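What color pillows go with two gray sofas?
Seema Khurana
We finally have both sofas in and I love them! Big soft gray ones, thick round arms, tufted backs. The trouble is everything is gray now, so I started with one bright pillow and I'm hooked. 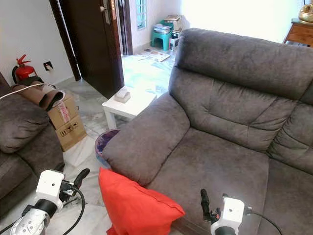

The red-orange pillow on one of the sofas

Would you repeat that color on the other sofa or bring in a second one? My budget is 20 dollars a pillow.

Lelton22
Oh, repeat it! One more in the same red-orange and then a mustard or rust next to it. Velvety gray takes warm colors so well. I'd go 22 inches on a sofa with arms that thick, the small ones get lost (I returned 6 of them in July, ask me how I know).

oyelaran_k
teal

Endier
Teal is fun too, but try a throw blanket in it first. Buy covers and inserts separately and you can swap whenever you like. I do mine every season!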